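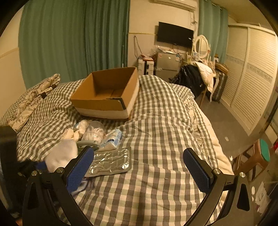
Part 3. Unpacking and first set-up of the Kerkex dehumidifier

I wrote Parts 1 and 2 (choosing a model, where to put it) before I owned one, so from this point on I'm going by what I did with mine. The leaflet that comes with the Kerkex is eight languages deep and the English bit skips half the steps, so this is my long version. Clear yourself a big flat surface before you start. I like the bed, because you're not bending down to the floor every two minutes, and a large cardboard box sits on a checkered quilt perfectly well while you sort out the bits. The machine itself should go straight on the floor, though. It has a compressor inside and it does not want to be lying on a mattress.

What should be with it: the main unit, the water bucket (already pushed in at the back), a drain hose, a filter frame, a flat Filtus carbon filter in a sealed bag, and the leaflet. Mine had the hose tucked inside the bucket, so look there before you write an angry email to the shop.

1. Stand the unit upright and leave it alone. If it has been carried on its side, even just up the stairs, give it a full day. I know, it's very annoying when you've been waiting all week for the thing! But the oil in the compressor needs to settle back where it belongs.

2. Peel off the tape. There are strips on the bucket, the top flap and the back grille. The one on the top flap is clear and easy to miss, and if you leave it on, the flap can't open and the machine blows damp air back at itself.

3. Pull the bucket out with both hands. Take out whatever's in there and check that the white float moves up and down freely. Mine was held down with a blob of foam. Push the bucket back until you hear a click.

4. Fit the filter. Slide the frame out of the back, open the bag, lay the Filtus in the frame with the black side facing the room, and press the four corners down. Then slide it all back in.

Note: The carbon filter is optional. The machine runs fine with just the mesh, and in summer with the windows open I don't bother with it. In January, with the laundry drying indoors and dinner smells hanging around, I do.

5. Put the unit in its place. Leave a good hand's width behind it and don't tuck it under a shelf, the air comes out of the top. Keep curtains well away from the back grille. I started with mine in the corner by the closet and moved it out into the room a bit after reading my own Part 2 again.

6. Plug it straight into the wall. No extension cord, no power strip with the lamp and the phone charger on it.

CAUTION: Don't run the machine with the bucket out unless the hose is connected. The cut-off switch should stop it, but I wouldn't want to find out on a wood floor that it doesn't.

First run

7. Press the power button once. You'll get two beeps and the display will show the humidity in the room. My first reading was 85, which explained a lot about the state of the window frames.

8. Set your target. Hold the drop button until the number blinks, then go down with the minus button. I have mine in the mid fifties. You can go lower, but it'll run all day long and your throat will let you know about it.

9. Set the fan. Low for sleeping, high for laundry. There is also an "auto" setting, and I've never worked out what it's doing – it seems to go with its mood.

10. Shut the door and the windows and let it run. Give it some 23 hours before you judge it. The first day it's pulling water out of the walls, the mattress and the carpet as well as the air, so the number on the display hardly moves and you think you've bought a dud. Keep emptying the bucket and be patient.

Note: If the display says 100 and stays there, the sensor has probably got moisture on it. Switch off, unplug, let it stand with the top flap open for an hour, and try again. It happened to me once after I ran it right next to the shower room.

Using the hose

If you're going to be away, or you're just sick of carrying water, use the hose. Pop out the small round cap on the back (a coin does it), screw the hose on by hand, and run the other end to a drain or a big tub. The hose has to go downhill the whole way. Any loop that rises will hold water and sooner or later it'll back up.

The hose that comes with it is short. I got a longer one from Iseo, the hardware place near me, and it fit without an adapter. Take the old one with you to compare the thread.

Error codes I've met so far

E1: bucket full, or not pushed in all the way.
E3: room too cold. Warm the room up a bit and start again.
1208: not in the leaflet at all. I got it after a power cut. Unplugging for ten minutes cleared it and it hasn't been back.

Keep the box for as long as the return period lasts, with the foam corners in it. Cleaning the mesh and changing the filter are in Part 4.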